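The Spring Budget
Last updated April 19, 2023
Print this page | E-mail this story

So I had the spreadsheet open on my knees, and Boris Šimko had it open on his phone, and we were both pretending we hadn't memorized it. We were sitting on the floor of the back lab at Nerkamell with our backs against the radiator, which is where all our serious meetings happen. The chairs in there squeak and Boris can't think when a chair squeaks.

"Read me the gripper line again," he said.

"Trirkard soft fingers, set of two, with the mounting plate. 2,815."

"And that's without the cable."

"The cable's another 197."

"For a cable!"

I told him it was a nice cable. He looked at me like I'd taken money from Trirkard, and I'll admit their sales guy had sent me a very good pen.

Let me back up. Nerkamell makes packing machines, mostly for people who sell bath stuff, and the three of us in the back lab (me, Boris, and Marek Matoušek, who has the office with the door) are supposed to teach an arm to pick up things it has never met before. Soap, sponges, those awful fizzy balls that crumble if you breathe on them. We'd been getting by with a hard two-jaw gripper Marek bought at an auction before I was hired, and it was fine for boxes and terrible for anything with feelings. It bit a sponge in half during my first month. I kept the halves.

Every spring Marek gives us a number, and every spring the number is smaller than the one he hinted at over Christmas cookies. This year he wanted one page. One page, one total, and a sentence under each line saying what we'd do if he crossed it out. I hate that sentence. It's like being asked to write your kid's babysitter a note about which kid you'd save.

"Okay, what about Skollisa?" Boris said. He'd been waiting to bring up Skollisa all morning, I could tell from how casual it was.

Skollisa rents. You get the fingers, you get the cable (the cable!), you get a person on the phone, and you pay by the month until you stop. The trouble was that Marek had rented something once, a long time ago, a vision system I think, and the story had become one of those stories. It came out at parties. The last time I heard it he'd paid for the thing three times over and it had gone home without him, and he told it the way other people tell you about a divorce.

"He'll never sign it," I said.

"He might if you ask him."

"Why me?"

"He likes you. He gave you the good monitor."

The good monitor had a dead stripe down one side, but I let that go. I had the live view from the bench up on it, mostly out of habit, and I kept glancing over while we talked. I do my best arguing when I've got something else to look at.

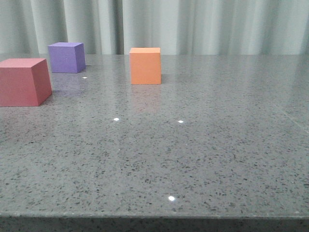

"Let's do the cheap stuff first," I said, and Boris groaned, but he scrolled down. We'd put the test objects at the bottom of the list where we hoped Marek would be too tired to fight. Foam blocks, assorted colors, 26 of them. Boris had found them at Gajdoš, the craft and school supply place across from the bakery, and he wanted to order before June when the teachers clear them out.

"Do we need that many?" I asked.

"They get chewed up."

"They get chewed up because of the gripper. If we get the soft fingers they won't get chewed up."

He thought about that for so long I checked to see if he was asleep.

"So if he crosses out the fingers, we need the blocks," he said slowly. "And if he gives us the fingers, we hardly need any blocks."

"Write that down."

"That's the sentence! That's the sentence for the blocks!"

He was so happy, you have no idea. He typed it with both thumbs and read it back to me twice, and then we had a small fight about the word "hardly," which I won.

After that we got stuck on the curtain. I wanted a blackout one, on a real track, so the afternoon light would quit messing with the color model. I'd been asking for it since before Boris grew the beard. Boris thought we should fix the color model. I said he was welcome to fix the color model, I would bring him sandwiches while he did it. He said what kind. We put the curtain down as "maybe" and left the price blank, and I already knew Marek would circle the blank and write a question mark next to it.

The door opened and there was Marek with his coat still on.

"Is it one page?" he said.

"It's one page," I said.

"Is it one page in a normal font?"

Boris turned his phone face down on his leg.

Marek came over and stood above us with his hand out, and I gave him the laptop since there wasn't any way not to. He read standing up. He reads with his lips moving a little, so I could follow him down the list, and I watched him get to Trirkard and stop there. Then the cable. He said "197" out loud, very quietly, like a name he hadn't heard in years.

"There's a place that rents them," I said.

I don't know why I said it. I'd just finished telling Boris I wouldn't. Boris got very interested in the radiator knob.

"Rents," said Marek.

"For 6 months. We could send them back after that."

"And who sends them back? You?"

"Me," I said. "I'll drive them over myself if I have to. I'll put it in the sentence."

He took off his coat, finally, and looked for a chair, and picked the worst one. It let out a squeal that went on for more than any chair should. Boris shut his eyes. Marek rolled himself over to the bench with the laptop balanced on his arm and had a look at the curtain, and then at the lights, and then at our list again.

"What's this 'maybe'?" he said. "There's no number next to it."

"We're still talking about that one," said Boris.

"I want a track," I said. "A real one."

Marek scratched his neck. He asked if the pen from Trirkard was any good, and I said it was, and he asked if he could borrow it.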